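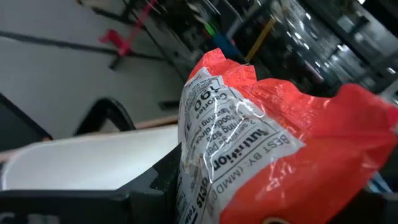

Report of a visit to the Sesel packing hall, Fundley

September 2, 2019

Members of the Packaging Study Circle visited the snack packing hall operated by Sesel at Fundley. The visit had been arranged at the invitation of the company and formed part of the circle's programme on flexible food packaging. The purpose was to see how a filled bag is made, labelled, checked and boxed, and to discuss the legibility of printed information on crinkled film, a subject on which the circle has received several letters from readers.

The party was received at the east entrance and issued with coats, hair covers and overshoes. Jewellery and pens were left in lockers. A short safety talk followed, after which the group was taken to the upper walkway. The walkway runs the length of the hall and gives a good view of the lines, although conversation is difficult there and the guide's remarks were mostly saved for the stairwell at the far end.

Film store

The film arrives on reels, already printed, from Strobel. Each reel is logged on arrival and rests in the store for a day before use so that it can come to the temperature of the hall. The company keeps 59 printed designs in current use. Many of these differ only in the wording of the back panel, as goods for export to North America carry a panel headed "Nutrition Facts" while those for sale at home follow the domestic layout. Mixing the two is regarded as a serious fault. Reels for export are kept in a separate bay behind a locked gate, and the line leader must sign for each one.

Filling and sealing

There are three filling lines, of which two were running during the visit. The film is drawn over a metal collar, formed into a tube and sealed down the back. The product falls from the weighing heads above, and the top seal of one bag is made in the same stroke as the bottom seal of the next. The line nearest the walkway was set for small export bags. The weighing heads on this line were supplied by Iltel and replaced an older set last October. Staff reported fewer underweight bags after the change, but noted that cleaning takes longer.

Dates are added to the film shortly before the tube is formed. The printed design leaves a blank space beside the words "Best by", and the date must fall wholly within it. Members asked what happens when it does not. The guide explained that a sensor stops the line after a short run of misplaced dates, and that bags already made are pulled by hand.

Checking table

The most useful part of the visit, in the view of the party, was the time spent at the checking table. Bags are taken from each line at set intervals, weighed, squeezed for leaks and read. The reading is done under ordinary room light, with the bag handled as a shopper would handle it. A panel that is perfectly clear on a flat reel can be much harder to follow once the bag has been gripped and the film has folded. Glossy film throws bright streaks across the type, and small lines such as the serving size suffer first. The large calorie figure generally survives.

Members were invited to try the reading test for themselves and found it harder than expected, in particular with bags that had been squashed. The company has tested a matt film with 206 shoppers and found that the small type was easier to read, but the finish marked badly in transit and the trial was not extended. A wider margin around the panel is now being considered.

Boxing and dispatch

Bags leave the checking area on a low belt and are packed into cartons, upright and facing the same way. Cartons are taped, labelled and stacked on pallets at the loading doors. The hall had sent out 502 pallets in the month before the visit. The dispatch office was seen only through the window, as a lorry was being loaded and the yard was closed to visitors.

Discussion

Tea was served in the staff canteen, where the guide took further questions. Several concerned recycling. The film is made of more than one layer and is not accepted by most household collections, and Sesel stated that a single-material film is being examined with its supplier. No date was given. A question on the cost of separate export reels could not be answered on the day and a written reply has been promised.

The circle wishes to record its thanks to the company for its hospitality and for the time allowed at the checking table. Members who took part are asked to return their visitor badges to the office by post. Places on the second visit, to be held in October, are limited, and requests should be made in writing.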